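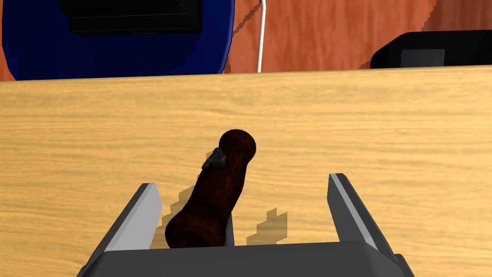

Forel opens its winter reading room in January, and I'm so happy I get to tell you! We've got 1,898 books on the shelves, most of them from the old Lozano store (I cried a little unpacking the poetry). 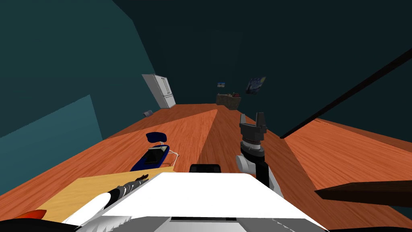
Doors open at 4 p.m. and there are 38 chairs, so come early if you like a window.
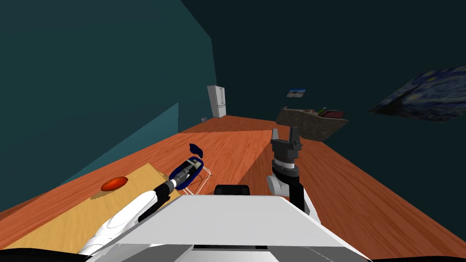

Do I need a library card? A name and a phone number will do.

Loans run 20 days, and Skosia is printing the bookmarks.

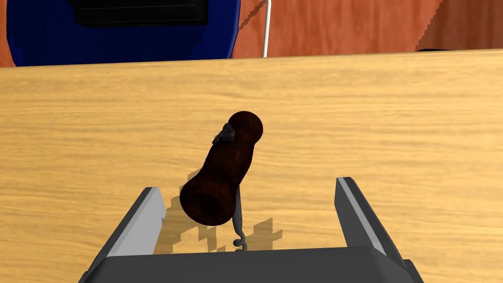
Bonifacio Soler

Call me at the Forel desk, any afternoon.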